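Folding Laundry on the Bed

Last updated: June

If your washer and dryer are in or next to a bedroom, the bed is the best folding table you have. It is wide, it is soft on the back of a shirt, and it is close enough that you can lift things straight out of the drum and set them down. A kitchen table works too, but it usually has to be wiped first and cleared again for supper.

Getting the bed ready

Make the bed before you start. Pull the bottom sheet tight at all four corners and move the pillows and blankets to a chair. A loose sheet slides along with whatever you are folding, and you end up smoothing the same spot over and over. If the sheet keeps popping off the mattress, put it on with the elastic tucked well under the corners, and do the far side first.

A darker sheet shows lint, so keep a lint roller nearby. A light one shows dye from new jeans. Wash new denim by itself a couple of times before you lay it on anything pale, and don't leave it there damp.

Most beds are lower than a table. If your back gets sore, kneel on a cushion or sit on a low stool. Friederike Brandes, who sent in several of the tips on this page, folds the shirts standing up and sits down for the socks.

Taking the load out

Empty the dryer as soon as it stops. Cotton that sits in a warm heap sets its creases, and then you are ironing. If you can't get to it right away, take out the shirts and pants and leave the towels and socks for later.

Give each piece one hard shake before it goes on the bed. Hold shirts by the shoulders and pants by the waistband. Sort as you go: large flat things near the headboard, clothes in the middle, small things at the foot. Keep one side clear to work on.

Heavy cloth such as denim often feels dry on the outside when the seams are still damp. Pinch the thick parts, the waistband and the pocket corners. If they feel cool, hang the piece over a door for 30 minutes before you fold it.

Folding blue denim and other heavy cloth

Thick cloth does not want to lie flat, and pressing harder on the top layer won't help much. Smooth each layer before the next one goes over it. Run the side of your hand from the middle out to the edges, make the fold, and smooth again.

Work from the near edge. Take hold of it in two places, well apart, and lift both together. If you lift from one spot the cloth twists and the layers underneath bunch up. When that happens, open it back up one fold and start that fold over. Tugging at the corner only moves the crease somewhere else.

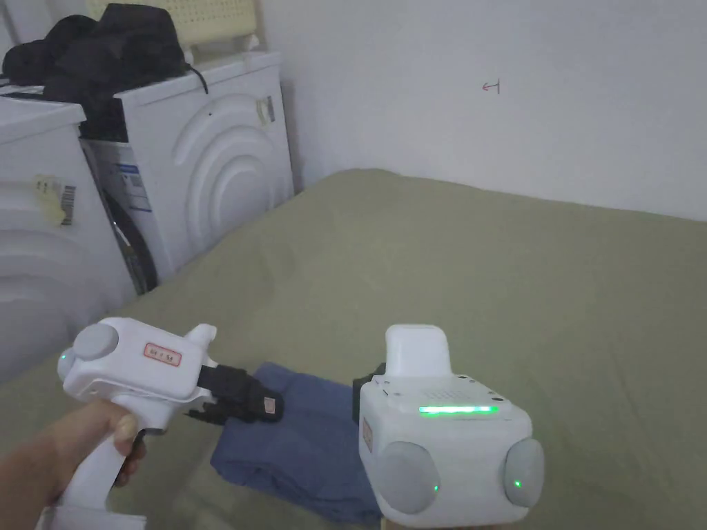
Blue cloth in folds on an olive-green sheet, with the laundry machines behind the bed.

For jeans, button the waist, lay one leg on the other with the back pockets facing out, and tuck the point of the seat in so the edge is straight. Fold the hems up to just below the waistband, then fold in 3. They will stand on edge in a drawer. For a shelf, fold in 2 instead and stack them with the fold facing you.

For a flat piece such as a throw or a length of fabric, fold it in half the long way, then in half again, and bring the ends in to the middle. Two people make this quicker with anything bigger than a bath sheet, but one person can do it on a bed by walking around to the other side.

If a crease is already set, rub it with a damp washcloth and smooth it with your palm. Let it dry open. Don't put it away damp, even a little, or the drawer will smell.

Small things

Pair the socks last. Lay them all out in a row first and match from the row. Odd ones go in a bag on the closet door, and the bag gets checked at the next load. Kai Lammers writes that he buys only one kind of gray sock now and skips this step.

Underwear and dishcloths can be folded once and put in a bin. They don't need more than that.

Looking after front loaders

Leave the door open a few inches after the last load so the seal can dry. Wipe the rubber ring with an old towel and check the fold at the bottom for coins and hair ties. Pull the soap drawer out once a month and rinse it in hot water.

Clean the lint screen before every dryer load. If towels start taking longer than they used to, look at the vent hose next, and unplug the machine before you move it.

Putting it away

Carry the piles to the drawers before you do anything else. Clothes left on the bed get shoved to the floor at bedtime, and half of them have to be folded again in the morning. Start with the tallest pile. If a drawer won't close, take out the bottom two things, which you probably haven't worn since last year.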